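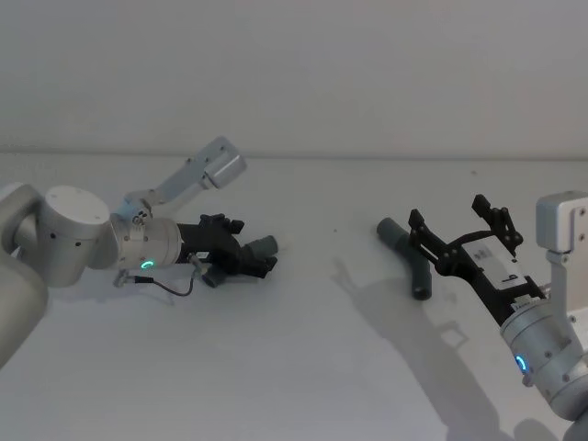

Pipe fittings: sorting day at Grollham

The spares shelf at the Grollham workshop has been a muddle since November, when the old stock came over from Lurkgate in nine crates with no list. We are setting aside the morning of Tuesday, Apr 17, 2018 to go through the dark grey fittings and get them into the right bins.

Ilídio Peixoto has drawn up new bin labels. Y-pieces go on the top row, elbows below them, and straight couplers at the bottom — please don't mix sizes in one bin, even if there is room. Check each socket for chips and old cement before you put a piece away. Anything cracked goes in the scrap tub by the side door.

There should be about 200 pieces in all. If you took fittings home for a job and didn't use them, bring them back before then. Lyle Whitfield is still short of two Y-pieces for the downpipe behind the bike store, so he gets first pick.

We start at 9 and the kettle will be on. Gloves are in the drawer under the bench. The 31 rubber seals that came in last week stay in their bag until Ilídio has checked them against the order.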